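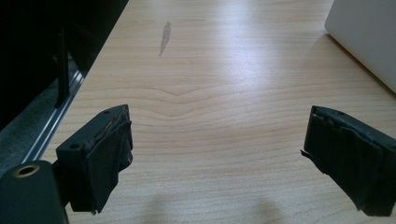
Buy the box after you know what's going in it, my sister told me over the phone, and not a minute before. I had rung to boast about a clip-lid container I'd found reduced, and she wanted to know what it was for. I said storage. She said storage of what? I said I'd get back to her.

That was December, and I'm sorry to say I didn't get back to her until well into spring, by which time I had bought several more.

The Box on the Table
4 May 2026 would have been neater, but the magazine likes it this way: 2026-05-04
Reading time: 3 minutes

I love a plastic box with a lid. I love the little snap of the clips going down (one side, then the other, and that feeling that something in your life has been dealt with). We live in a flat in Prikau with one proper cupboard, and for years my answer to every pile of stuff was to put it in a box and put the box on top of another box. From the outside it looked marvellous. Inside was a different matter – phone leads, candle stubs, one glove, the instructions for a kettle we no longer owned.

So this spring I tried it my sister's way. The rule is that everything comes to the table, one container at a time, and nothing else is allowed on the table while you do it. No mugs, no post. You open it, you decide, you shut it, you find it a home, and only then do you fetch the next. 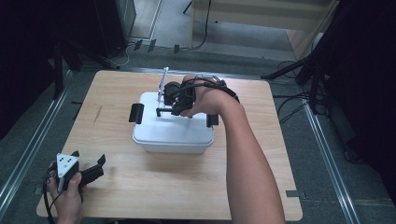
The first evening I managed two and was very pleased with myself. The second evening I got stuck on a box of buttons, over 500 of them I should think, from my gran's sewing tin, and I ended up sorting them by colour until bedtime, which my sister says is playing and doesn't count. I kept the lot. They've got a box to themselves now and it shuts properly, so there!

What surprised me was how much the lids mattered. I had a mixture: some Cleller ones with clips, a few old Preltach ones where the lid just presses on, and a big floppy thing that had lost its lid altogether and was being used as a sort of bin. The press-on ones are fine for jumpers. For anything small, or anything going up high where you'll be lifting it down over your own head, I want clips. I learnt that with a box of drawing pins and I'd rather not go into it.

I've stopped writing long labels, too. "Misc. kitchen and other" is how I got into this mess. One word each now, on masking tape, on the short end. If I can't think of the word, the box gets emptied again.

There are still three under the bed that I haven't touched. My sister is coming to stay next month and she'll be sleeping on top of them.

Related
Small flat, one cupboard: where we put the hoover
A weekend at the Nkosi homeware market
Jars, tins and what to do with the odd lids
Masking tape and a marker: labels that last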